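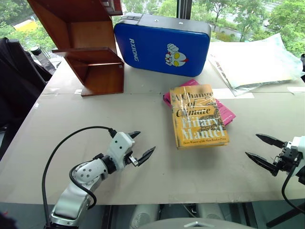
Hilary Mantel's A Change of Climate, with a pink book underneath.

Does a town need a pledge?
By Rafferty Ruiz-Ortega

Nayeli Bañuelos has been asked to sign the Plondside Pledge three times, once at the library, once outside the supermarket and once on her own doorstep on a Sunday, while she was trying to get the bins in. She has said no each time, politely the first two.

"I asked the lad on the doorstep what happened if I broke it," she says. "He looked it up on his sheet. There was nothing on the sheet."

The pledge runs to four lines. It asks residents to respect one another, take pride in Plondside, welcome newcomers and "play an active part in our shared life". It was launched in December with a brass band and a banner, and the council says it will bring together the old streets by the river and the newer estates up at Tavwood, where many of the families who have come here from abroad now live. I had gone to see Bañuelos expecting to disagree with her. I like a brass band. I also grew up in a house where the anthem was stood for, even when it came on the television, and I have never quite got over the feeling that people who sneer at this sort of thing are showing off.

She doesn't sneer, as it happens. She taught English to adults in Tavwood for years and went along to a good many citizenship ceremonies with her students, and she is fond of those.

"People cry at them. I've cried at them. But somebody standing up there has waited years and paid a fortune and sat a test. The words come at the end of something. With the pledge, the words are the whole job. You sign and you get a sticker."

I put it to her that a sticker does no harm.

"It cost £2,080 for the printing and the banner," she says. "That's in the council papers, anybody can read it. Our conversation group at the Tavwood hall was shut because they couldn't find the money for the heating. So you had people from nine or ten countries and a few old boys from the river end, all in a room arguing about football and how to cook rice, and that stopped, and then a man comes round with a form asking if I'm in favour of people mixing."
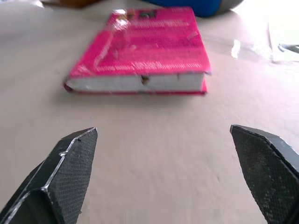 The council, when I rang, said the two budgets were separate and that the hall was "under review". I have lived in Plondside long enough to know what under review means, but I will let that pass. It also told me that 178 people had signed so far and called this a strong start. Bañuelos had heard the same figure and wanted to know who they were.

"I'd like to see how many work for the council. I'd like to see how many are from Tavwood. They don't ask for your street on the form, so they can't tell you. If it's meant to bring two halves of a town together you'd think they would want to know which half had turned up."

She has a point there, and I asked the council that too. The answer was that collecting addresses might put people off. Perhaps it would. It also means that in a year's time the thing can be called a success whatever has gone on, and I have noticed that schemes of this kind are very seldom called anything else.

What about pride, though? A town where people feel nothing for the place is a miserable town, and I told her so. You can't run a bus service on feelings but you can't run a carnival without them.

"I'm proud of all sorts here," she says. "I'm proud of the lifeboat. I'm proud of Sandoval's."

Sandoval's, for readers who don't know it, is the bakery on the hill. When the road flooded it stayed open all night and fed whoever came in. Bañuelos was there until five in the morning, and remembers a retired docker and a young woman who had lived in the town for a matter of weeks, passing trays along to each other without much language between them.

"Did they love Plondside? I've no idea. They got on with it. Nobody had a slogan up."

I said that was an easy story to tell, since floods always bring out the best in people, and that by the following week most of them had probably gone back to not speaking. She laughed at that and didn't argue. She thinks a good half of what gets said about unity is said by people who want to be seen saying it, and she includes herself in that from time to time. 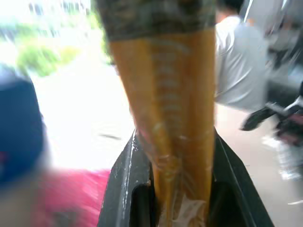 We got on to schools. There is a plan to have the pledge read out in assembly, and here she stopped being mild. She was 53 last birthday and can still recite things she was made to chant at seven - she gave me a verse or two - and she says she couldn't tell you what a word of it meant then.

"Children know when they're being made to say something for the grown-ups' benefit. The newcomers' children know it best of all, they're watched while they do it. Is he joining in? Is she saying it properly? I've sat at the back of those assemblies. You don't find out if a child belongs by checking whether her lips are moving."

My own view is a bit softer. Saying words together is an old habit and most of us would miss it if it went. But I notice that the anthem in our front room was never on a form, and no one ever came to the door to see whether we had stood up.

There is talk now of a second stage, with an outside firm called Plaven hired to "measure belonging" across the town. The council wouldn't give me the fee. It did say that residents would be able to rate how much they belonged on a scale, using their phones.

Bañuelos hadn't heard about this when I told her, and asked me to repeat it.

She says she will fill it in if they reopen the hall. Meanwhile she has the use of a friend's front room in Tavwood on weekday evenings, and whoever wants to practise their English, or complain about the buses in it, can knock. I asked if river-end people were welcome. She said they would have to bring their own chair.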